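Section 4. Connecting the Network Cable

The Ratora wall unit is supplied with one patch cord. Complete Section 3 before beginning, and keep the unit switched off until step 5.

1. Uncoil the cord fully. Check both plugs for cracked plastic or bent contacts. Do not use a damaged cord.

2. Hold the plug by its boot, with the clear tip facing away from you. Do not pull or twist the cord itself.

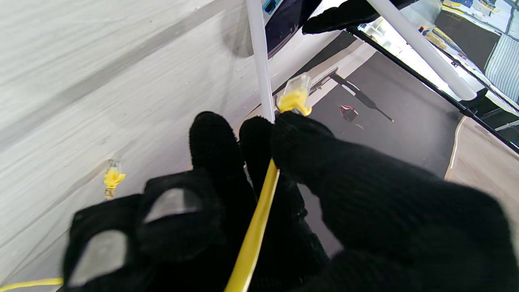
3. Turn the plug so that its locking tab lines up with the notch in the port marked LAN. Push gently until the tab clicks.

4. Connect the other end to the building outlet in the same way. Leave a little slack at each end — a tight cord may work free when the cover is closed.

5. Switch on the unit. The link light should turn green within 60 seconds.

Note: Cords purchased separately must be Category 5e or better. Bends must have a radius of at least 36 mm.

CAUTION: Never insert a telephone plug into the LAN port. Damage caused in this way is not covered by the warranty.

If the link light remains off, press the tab, remove the plug and repeat step 3. If the fault continues, see page 74.

Ratora Installation Guide, May 2023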